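Notes for the visit to the Dorkis demonstration hall
Section 4 of the course reader, Introduction to Automated Handling
Instructor: Wiroj Suksawat
Revised Nov 12, 2018

Read these notes before the lab report. They cover the open day at Dorkis and the part of the demonstration that was run in simulation. The floor tour is in Section 3.

4.1 What the visit was for

Dorkis builds handling cells for small packaging plants. At the open day they show visitors how a new cell is planned, starting with a model on a computer and ending with the real arms on the shop floor. Our group saw the planning half in the upstairs room and the real half downstairs. Most of you took good notes downstairs and very few upstairs, so I am going over the upstairs part again.

The job they used was an old one from a customer called Brelton, who ship spare parts in small cartons. The cartons come in on a belt and have to be set down in a known place before the next machine can label them. The order was for a cell that could handle 489 cartons an hour. A person at a bench was doing 164.

4.2 Why they model first

A simulated cell is a set of shapes with rules attached. Each arm has joints, each joint has limits, and each solid body is given a mass and a friction value. The program moves time forward in small steps and works out what touches what. If a finger pushes into a carton, the program has to decide whether the carton slides, tips or stays put.

Three things can be tested this way before any metal is cut:

Reach. Can the gripper get to the pick point and the place point without a joint running into its limit?

Clearance. Do the arms stay out of each other's way? Check the elbow as well as the gripper. Many students only check the gripper.

Timing. How long is one full cycle, and which move takes the most of it?

Friction is the weak point. The value for cardboard in the model was taken from a table, and real cardboard changes with the weather and with how it was stored. The engineer told us that a grip that holds in the model is a reason to try it downstairs and no more than that.

4.3 The demonstration

The layout was a round table with arms placed about it. A round table lets each arm be programmed from the same center point, so a move worked out for one arm can be turned through an angle and given to another. You did this on paper in Section 2 with the rotation matrix.

The planner they used is called Clirnine. It was run through 1,562 trials of the same pick, with the carton shifted or turned a little each time. Of these, 40 failed. The engineer sorted the failures by cause in front of us, and most came from a carton turned so far that the fingers met a corner and not a flat face. The fix was to have the gripper turn to match the carton before coming down. It adds time to the cycle - this is the trade you should discuss in your report.

Remember the order of moves for a pick from above:

1. Move to a point over the part, at a safe height.
2. Turn the gripper to line up with the part.
3. Come straight down at low speed.
4. Close the fingers and wait for them to settle.
5. Lift straight up to the safe height before any sideways move.

Steps 3 and 5 are straight lines in space. Steps 1 and 2 can be joint moves, which are faster. If you write step 5 as a joint move the part may swing out on the way up.

4.4 For the report

Two pages, due in August for the summer group and at the end of term for everyone else. Use the Hashemi text, chapter 6, for the terms. Cover these points:

Draw the layout from above and mark the area each arm can reach. Shade where the areas overlap.

Work out the failure rate from the trial figures in 4.3 and say whether you would accept it for the Brelton order. Give a reason.

Name one thing the model leaves out and say how you would test it on the real cell.

Work out the longest cycle time one arm may have if it is to meet the order alone, then do the same for three arms sharing the work equally. Show your steps.

Sketches by hand are fine. Label the axes - I took marks off for this last year and will do so again.

Comments (3)

tmk_22
Is the cycle time in the last question from pick to pick, or from pick to place?

W. Suksawat
Pick to pick. The return move counts.

jory
Chapter 6 in my copy of Hashemi is about sensors. I have the older edition and the gripper terms are in chapter 5, if anyone else is stuck.
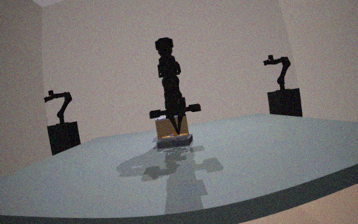
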